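Katwood Computer Refurbishers, minutes of the monthly get-together, 28th May

Present: Chaltu Sisay (chair), Tolera Zeleke, Kedir Mersha, Amanuel Mamo, and me, Corinne Abernathy, scribbling. Apologies from the Bridus lot, who were stuck at their own stocktake.

Last month's minutes went through once I'd fixed the spelling of Pavlović (sorry again!).

Towers. Kedir told us we've got 30 desktops waiting to be opened up and the pile by the roller door is getting silly. He'd like them stacked two high at most, and I'm with him, having barked my shin on one last week. Tolera reckons we should sort them by what's missing before anyone picks up a screwdriver. Agreed, and he's making the coloured tags.

Money. We spent $213 on thermal paste, screws and the new anti-static mats, which Chaltu thought was a bit steep until she saw the mats (they're lovely, and they don't curl!). That leaves $1,279 in the account. Amanuel wants $100 set aside for second-hand memory. Passed, no fuss.

Drives. Long chat about wiping, longer than it needed to be, and I lost track somewhere around the second cuppa. Every drive gets wiped before it leaves the cage, and the sheet gets signed the same day. Gitavel will take any that fail.

Working order inside the case. We had a good old natter over this one, a Dell on its side with the panel off, the board still in and nothing in the processor socket. 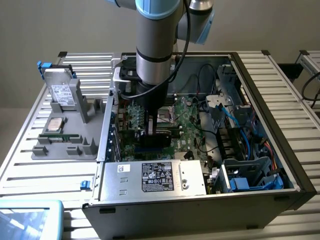 Tolera said he would sooner see the expansion cards sorted before anybody touches the processor, and could we please tuck the SATA cables out of the way first, as he's sick of snagging them. Chaltu asked for that to go on the wall sheet in big letters. I'm doing it, with my good markers.

Other bits. The label printer is out of tape again. Amanuel will bring his own kettle until ours is sorted.

Next meeting is in June, usual spot, and Kedir's on biscuits. We wrapped up just after nine.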